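Aurel Ciobanu
@aurelciobanu · 30 Jul 2023

OK so I've had the Brurnov gripper kit on my arm for 12 days now and a bunch of you asked if it's worth the money. Thread!

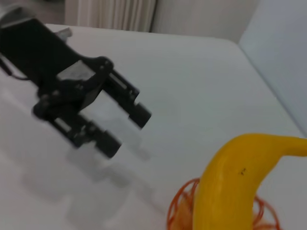
Mounting it was easy, which I did not expect after the Kalton one (never again). Six screws, one cable, done before my coffee got cold.

The software took longer. Setup kept hanging at the calibration page until Ho-yin Shek told me to skip the updater and load the older build. Worked on the second try. Thanks Ho-yin!!

Soft stuff is where I'm really picky. Default grip force is way too high for fruit, so turn it down before you go anywhere near a banana. There's a slider for it, buried two menus deep for some reason.

Wrist view is great for lining up a grab, but fast moves get blurry. I slow the arm down for the last little bit and that helps a lot.

Price: I paid $850 with the wrist camera bundle. Gosent has a cheaper one but you have to make your own mounting plate, and I don't have the patience (or the drill press).

Support answered me in about 6 hours, nice person, sent me the right PDF and everything.

Would I buy it again? Yeah, I would. I'd skip the extended warranty though, it only adds 12 months.

Trying the Roman fingertips on it next, they're supposed to be grippier. Will post when they show up!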